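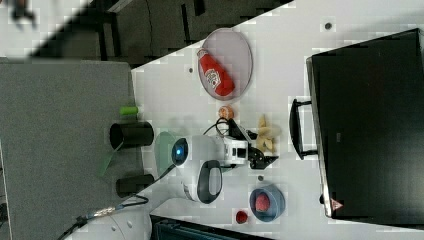

The bench at Stavirley, with the arm, the plate and the ketchup.

Novine table-clearing kit: progress report to Portela, second period

Summary for those reading on a phone

The trial is on schedule, slightly under budget and a good deal less glamorous than the Novine brochure led us all to expect. We recommend carrying on to the end of the third period. We don't yet recommend buying a second kit.

What was done

The kit reached Stavirley in February and was bolted down and running inside a week, most of which went on finding the right hex key. Novine promises "same-day readiness", and this may well hold for people who own the right hex key.

We then ran 483 attempts at picking a single item off the table and putting it on a plate or in a bowl. The items are toy-box stuff: fruit, a ketchup bottle, small round things that roll. You asked last time whether such objects are representative of a staff canteen. They are more representative than the foam cubes supplied with the kit, and they don't go off.

Results

Soft, curved shapes are going well. The two-fingered gripper closes on them gently and lets go when told. Round things are a weaker point, particularly small ones, which the arm tends to nudge along the table with great patience until they are somebody else's problem. Bottles lying down are fine if approached across the middle and poor if approached from the cap end. We have reported this to Novine, who replied that it was a known strength of the product.

Software

The Jutetti planner is the best part of the package. It is quick and it recovers from a stop without needing a restart. The manual is 56 pages long and covers emergency stops twice, in two places that disagree. We have followed the stricter version.

Money

Spending this period was £852, against an allowance of £1,000. The largest item was replacement gripper pads, which wear faster than stated. Novine quotes a life of up to 200 hours. Ours needed changing well before that, and we have asked for the next set free of charge. The request is being "looked at warmly".

Next period

We will move on to two items at a time, then to a plate that is already partly full. We would also like to try real crockery — a cheap set, please, and more of it than seems sensible. Portela's approval for that purchase is the only decision we need from you before the next report.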